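ok thread. moved apartments in February, fourth floor to second floor, across town, no car. People keep asking me how it went so I'm putting it all in one place. Long. Mute me if you need to

---

Background: I'd been in the Visser St place for seven years. Rent went up, then went up again, then the landlord sent a letter with a smiley face on it and I started looking that same night

---

Found the new one through Yupin Rojanasak from my old job. Her neighbor was leaving, she texted me a blurry picture of the listing taped up in the lobby, I called from the bus. Got it before it went online. So, tell people you're looking. Tell everybody. I told my dentist

---

**MOVERS**

---

Got quotes from three places. Drustora was in the middle on price and the only one that asked about the stairs before I brought them up. The cheap one wouldn't put anything in writing. The expensive one wanted to sell me a wardrobe box for every single shirt I own

---

Ask these on the phone:
- is the elevator / stairs fee in the quote or on top
- when does the clock start (their garage or your door??)
- what happens if they run over
- who pays if the couch doesn't fit

The clock one matters a lot. One company started it at their garage. Their garage is in another county

---

Final bill had an extra $165 on it for "long carry." Means the truck couldn't park close. I could have gotten a no parking sign from the city for way less if I'd known that was a thing. Check if your city does it. You usually need to put them up a few days ahead, mine says so on the back in tiny letters

---

They were great though, to be fair. Two guys, fast, did not complain about the book boxes even though they should of. Had cash for a tip ready in my coat and then packed the coat. Had to dig through a box on the sidewalk to find it

---

**WHAT TO GET RID OF**

---

Start with the kitchen, not the closet. Everyone starts with the closet and gets stuck on jeans. Kitchen is easy. Do you use the bread machine. No. Ok bye

---

Stuff I gave away and have not missed:
- bread machine
- all the mugs from conferences
- second colander
- a lamp I had been meaning to rewire since basically the day I moved in
- takeout containers with no lids
- lids

---

Stuff I gave away and DO miss: the step stool. New place has tall cabinets. I bought another step stool

---

Waraporn Phromma took my big desk, came with her cousin and a van, had the legs off before I found my own screwdriver. If you're giving away furniture, have the person come at least a week early. You want the floor space. I built the whole box wall where the desk used to be

---

Books. I'm not going to tell you to get rid of your books. Small boxes only. SMALL. If you can't lift it with a bad night of sleep behind you it's too heavy

---

Ended up with 29 boxes, plus the mattress, couch, two bikes and a bunch of plants that went by cab with me over two trips. Cab driver number two was a plant guy. Told me my fern was thirsty. It was

---

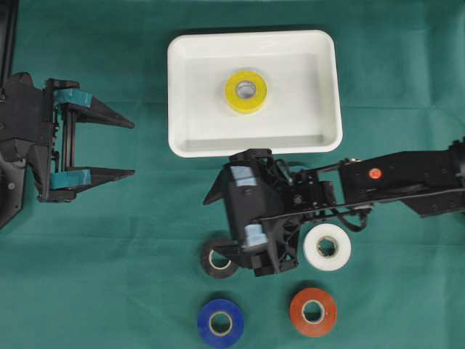

**TAPE + LABELS**

---

Buy more tape than you think. I ran out the night before, store was closed, finished the last boxes with masking tape and they popped open on the stairs. One was socks so fine. One was not socks

---

Put all the tape in one place and put it BACK there. A tray, a bowl, a shoebox, whatever. I lost so much time walking from room to room going where is the tape. It was always under a box flap

---

Fold the end of the tape over when you put it down. My mom has told me this my whole life and I learned it at one in the morning picking at a roll with my thumbnail

---

Colors: one color per room in the NEW place. Where it's going, don't care where it came from. My old kitchen had the printer in it (small apartment, don't ask) and the printer box got the bedroom color and it went straight to the bedroom

---

Yellow = kitchen for me. Pick whatever. Then put a strip on the doorframe of each room so the movers don't have to ask. Test it in a corner first if the paint looks old, I pulled a little chip off by the bathroom and had to fix it

---

Label on the side. Never the top. You stack them and then the top is gone

---

And write actual words along with the color. "Kitchen" told me nothing when I wanted a spoon. "Kitchen, forks spoons coffee stuff" would of saved me eating yogurt with a measuring cup

---

**STORAGE UNIT (skip if you don't need one)**

---

There was a gap between leases. Not long but long enough. Got a small unit at Gemano, the one behind the car wash. Unit 3912, which I can say now because I'm out of it lol

---

Bring your own lock. They sell them at the desk for double. Same lock as the hardware store, same package even

---

Take a flashlight. The hallway lights are on a timer and the timer is short. You will be in there with a floor lamp in your arms and it'll go dark on you

---

Leave an aisle. I didn't leave an aisle. Needed my winter boots, which were of course at the back, and it took the whole evening. In the end I wore sneakers in the slush anyway because I ran out of energy before I got to them

---

Also read how they do the last month. Some places charge the whole month even if you leave early in it. Mine did. I was out within days. Still paid. It's in the contract, I just hadn't read that page

---

**THE BORING PAPERWORK**

---

Order I'd do it in:
1. internet (book this FIRST, the wait is bad)
2. power
3. mail forwarding
4. bank
5. renters insurance
6. everyone else as they yell at you

---

Internet. I called when I had the keys. Big mistake, next slot was roughly two weeks out. Worked from the library and from a donut shop. Gained a real understanding of donut shop mornings

---

Take pictures of the old place empty. Every wall, inside the oven, inside the fridge, the closet floors. Then email them to yourself that same day so there's a time on them. My landlord tried to charge me for a stain that's in my move IN pictures too. Sent him both. He went quiet, then the deposit came

---

Read the meter on your way out. Takes a second. The power company guessed my last bill and guessed high, got it fixed in one phone call because I had the number written down

---

**FIRST NIGHT**

---

One bag that doesn't go in the truck. Mine had:
- sheets + pillow
- toilet paper
- phone charger
- meds
- towel
- scissors or a box cutter
- change of clothes
- shower curtain!!!

---

The shower curtain got its own exclamation points because I forgot it. After hauling boxes all day. Took the world's most careful bath

---

Make the bed before anything else. Before you eat, before you look for the router. You'll hit a wall around 8 pm and you'll want it to be there

---

Pizza from Prokach on the corner, ate it on the floor, very good, slightly burnt on the bottom which is how I like it. They know my order now. That's been the nicest part of the whole thing tbh

---

**LATER**

---

Things I'm still dealing with: one box marked "MISC" that I refuse to open. A radiator that knocks at 5 am. The couch is a bit too long for the wall and sticks out past the doorway, so everyone hits the same shin

---

Neighbors: go say hi in the first week. After that it gets weird and you're just the person upstairs. Yupin walked me down the hall and did the introductions, so I got off easy. The woman across from me has already lent me a drill and a cake pan

---

Someone asked was it worth hiring movers vs friends + a rental truck. For me yes, stairs. If you've got a ground floor and friends with good backs, rent the truck. Feed them. Not just pizza, ask what they want

---

Someone else asked where the free boxes came from. Liquor store, mornings, ask nicely. They're small and strong and some have the cardboard dividers in them, great for glasses. Don't use produce boxes, they smell and the bottoms go

---

ok the super is here about the radiator, will answer the rest tonight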